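Plumden Household Tasks Kit for Humanoid Platforms
Catalog number 916
Category: Education / Student Teams / Service Robotics

The Plumden Household Tasks Kit is an equipment package for student clubs and design classes preparing for the Vadard Home Assistance Challenge. It supplies the gripping surfaces, practice objects, task cards and scoring software used in the carry, tidy and reach events of the senior division. The kit is intended for teams that already have access to a full-size humanoid platform with two arms and at least one multi-finger hand.

The package was developed with the Jandau Student Robotics Club, whose members tested each task card over two competition seasons. Their corrections are included in the current edition of the team handbook.

Contents of the kit
Task cards, laminated, senior division set
Fingertip covers, two sizes, with fitting tool
Practice buckets with rigid rims
Soft goods pack (cloths and light plastic bags)
Collet wrist adapter with mounting hardware
Scoring software license, one academic year
Team handbook and instructor guide

The robot, its power supply and room furniture are not included.

Specifications
Bucket height, carry event: 400 mm
Largest reach distance, tidy event: 900 mm
Shipping weight: 1,871 g for the Collet adapter set; remaining items ship separately
Software: runs on standard school laptops

Room requirements
Events are designed for ordinary rooms. A desk, a low open shelf and a clear section of level floor are sufficient for the carry and tidy cards. Teams should mark the starting position of the robot on the floor before each attempt and record it on the score sheet. Power and data cables must be routed so that the operator can see them at all times. Instructors are asked to keep the emergency stop within reach of a trained student or staff member whenever the platform is powered.

Course use
The instructor guide divides the material into a single-semester course. Students begin with hand positions and static grips, continue with rim and handle grips on rigid containers, and finish with soft items that change shape when touched. Written reports are required after each unit. A report template is provided with the software, and completed reports may be submitted as part of the engineering notebook judged at the Challenge.

Schools entering a team for the first time may request the reduced set, which omits the soft goods pack and the Collet adapter. The reduced set is accepted for the carry event only.

Ordering and support
Orders are accepted from schools, colleges and registered clubs. Kits ordered by the end of May are delivered before the fall semester. Replacement fingertip covers and task cards may be ordered individually at any time during the license period. Questions concerning event rules should be directed to the Challenge office; Plumden does not issue rulings on scoring.

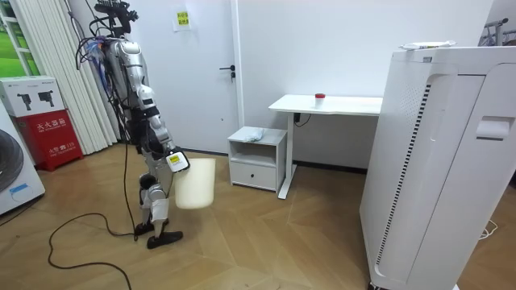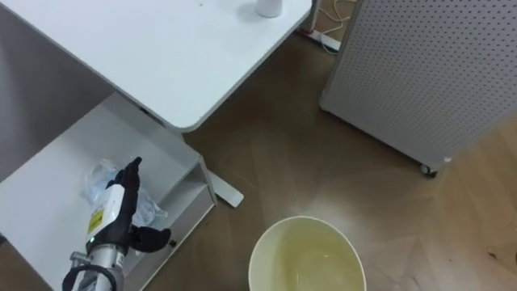

Humanoid platform at work with a bucket (first picture); hand raised at an open shelf holding a plastic bag (second picture).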